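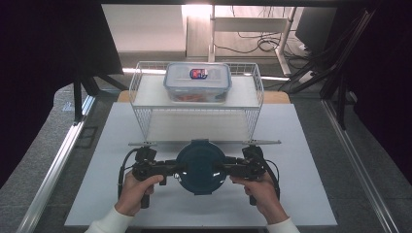

A round lid in dark teal, with a white wire rack behind it.

Savton's takeout box program is coming back, and this time you can bring the lid by itself
2022-01-18

If you live in Savton and eat takeout even now and then, you probably have a Clorkero box somewhere in your kitchen. I have two. I also have, as of this morning, one lid that fits neither of them, and I've been moving it from drawer to drawer for months. So I was more pleased than a grown adult should be when the city said the reusable box program will start up again next month, with new rules that let people return boxes and lids separately!

A quick recap for anyone who missed the first round. Clorkero is the name on the reusable containers that restaurants downtown started handing out in October. You paid a small deposit, took your noodles home in a sturdy tub with a lid, and brought the whole thing back when you were done. The box got washed and went out again. It was a nice idea and I used it a lot, mostly for soup (the old paper cups from my usual place leaked all over the passenger seat, and I'm still not over it).

Then the program went quiet over the holidays. The sign at my corner deli just said "paused," and the person at the register didn't know any more than I did. According to the summary the city put out with the announcement, the trouble was mostly lids. The first run sent out 1,892 boxes, and 1,024 of them came back complete. A good share of the rest did come back in some form, but without a lid, or with a lid from something else entirely, and the return counters had been told to turn those away. People took them home again, and I suspect plenty of those tubs are now holding screws and rubber bands in somebody's garage.

I can't say I blame anybody. Lids go missing in my house all the time. They slide behind the dishwasher rack, they go to work under a sandwich, they get lent out with a batch of cookies and you feel silly asking for them back. My neighbor across the hall uses hers under a houseplant, and it works great as a saucer, so good luck to whoever tries to collect that one.

What changes now is pretty simple. Your deposit gets split between the box and the lid, and you get each part back when you return each part. No more matching sets at the counter. The lids all go to the wash station over in Burkska, where they'll be sorted by size and paired up with boxes again before they go back to the restaurants.

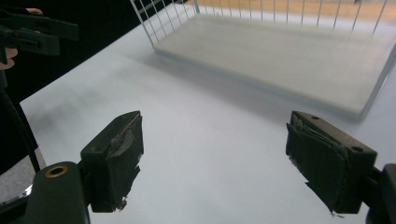
I asked at the city desk whether that means more trips for the delivery van, and was told no, it's the same van on the same route, just with an extra crate for the loose pieces. The Burkska station already washes for a couple of school cafeterias, so there's room for it. I also asked about scratched or stained boxes, because one of mine took on a certain orange tint after a curry and never let go of it. Stains are fine. Cracks mean it gets pulled, but you still get your money back, which seems fair to me.

There's one more change that I think people will like even better. The first time around you had to return a box to a restaurant during opening hours, and if you've ever stood in the Friday-night dinner line at a counter holding an empty tub, you know how that feels. The new plan adds 4 drop-off bins you can use any time of day. You scan the code on the bottom, put the thing in the slot and go home. If you don't have a phone that scans, the restaurants will still take returns the old way.

I do have a gripe, and it's about the sizes. The restaurants asked for a smaller container for sauces and sides, and the city says it's "being looked at," which could mean anything. Until then, if you order a little cup of dressing, it will still come in a throwaway plastic one. I have a whole bag of those under the sink and I'd love to never add another. The soup size is also staying the same, so anyone who orders the large at my usual place is going to keep getting it in two boxes, as before.

Some readers have already written to ask whether the price of takeout will go up. From what I've seen, the deposit total stays where it was in the fall, and the restaurants don't pay anything extra to take part. A few places that dropped out in December haven't decided yet whether to come back in. The sandwich shop by the bus station says yes, and the bakery next door to it says maybe, once they know how the muffins would fit.
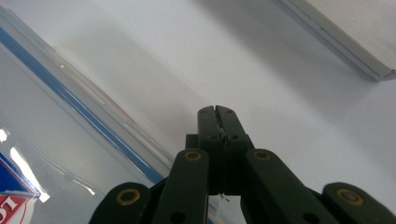
Where to bring your old ones

You don't have to wait for the new bins. The Achari market on the east side is taking Clorkero boxes and lids right now, together or apart, at the service desk near the carts. You'll get your deposit back as store credit until the program restarts, and after that it goes back on your card. Please give them a rinse first (the desk asked me to pass that along, pretty firmly).

Boxes from other brands aren't accepted, and neither are lids from your own kitchen sets, even if they happen to fit. Mine went in this afternoon, the mystery lid included. The clerk turned it over, found no code on the bottom, and handed it right back to me, so it's in the drawer again.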